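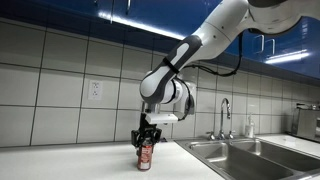

Mudedbridge Garnet and Zircon Notes

README, last updated February 7, 2018

Welcome! This folder holds the Mudedbridge stone records: 2732 entries for loose garnets and zircons, both rough and cut, put together over a lot of happy evenings with a refractometer and a good lamp. If you like garnets even half as much as I do, I hope you'll find something in here to keep you up past bedtime.

What's in the folder

stones.csv has one row per stone. This is the main file and the one most people will want.
localities.csv has one row per locality, with the district name as it was written on the original parcel paper and the spelling I settled on afterwards.
readings.csv has every individual refractive index and specific gravity reading, including the bad ones. A stone can have several rows here.
changes.txt is a plain list of corrections, newest at the top.

Of the 2732 entries, 2624 have a full set of measurements. The rest are missing at least one, mostly specific gravity on stones that are too small to weigh in water with any confidence (tiny demantoids, I love you, but you are hard work). Missing values are left blank. A zero never means "not measured".

Columns in stones.csv

stone_id: a number that never gets reused, even if the stone is taken out of the list.
species: garnet or zircon.
variety: pyrope, almandine, spessartine, grossular, andradite, or a mix such as pyrope-almandine. For zircons this column says high, medium or low, which refers to how much the crystal structure has been broken down by natural radiation.
colour: everyday words only. I tried a fancier colour system in the first draft and couldn't repeat my own results a month later, so out it went.
weight_ct: weight in carats, to two decimal places.
sg: specific gravity, averaged from the good readings.
ri: refractive index. Blank if the stone is over the limit of the instrument, and then over_limit is set to yes.
cut: rough, faceted, cabochon or bead.
locality_id: matches the key in localities.csv.
source: Postemier, Allo, Usuga or own.

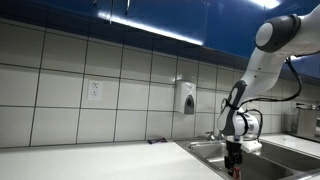
The three named sources are older parcel lists that were typed up and merged into this one. Postemier is the biggest and the tidiest, nearly all almandine and pyrope-almandine, with weights you can trust. Allo is where the zircons live, and what zircons they are! Honey, straw, brick red, a handful of natural greens that barely show doubling of the back facets at all. Usuga is the smallest list and my favourite, full of mint grossular and orange spessartine, but its locality notes are thin and I'd treat them as a hint.

How garnets were named

Garnets hardly ever turn up as one pure type. They blend into each other, and a red stone can sit anywhere on the road between pyrope and almandine. I used refractive index first, then specific gravity, then whatever the hand spectroscope showed. The three strong dark bands of iron in almandine are a treat to see, and if you've never looked, borrow a spectroscope and a dark red garnet and have a go. When the readings disagreed the stone went down as a mix.

Heated zircons

Most blue zircon on the market has been heated, and so has a lot of the colourless material. I haven't tried to prove treatment stone by stone. The column heated says yes only if the parcel paper said so, otherwise it says unknown. Please don't read unknown as no.

Please check before you use it

Anything under half a carat has a shakier specific gravity. Stones numbered below 1000 were weighed on an older scale and may be a touch heavy in the second decimal. There are also 10 entries marked query, where species and readings don't sit well together. I've left them in on purpose, and I'd be delighted to hear what you think they are.

Comments from users

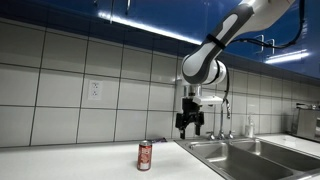
A reader of the first version wrote that the query stones looked to them like hessonite with a lot of inclusions, and asked whether anyone had checked for the swirly, treacly look under magnification. Six of them do have it! The other four are perfectly clean inside, and they stay marked as query for now.

The same reader asked for crystal shape on the rough stones. Good idea. I've started a habit column with dodecahedron, trapezohedron, prism, waterworn and broken, and it should be filled in by March.

Using and sharing

Use the files for anything you like, including teaching and club newsletters. A mention of Mudedbridge is welcome. If you fix a value, please send the stone_id, the old value, the new value and how you measured it, and I'll add it to changes.txt.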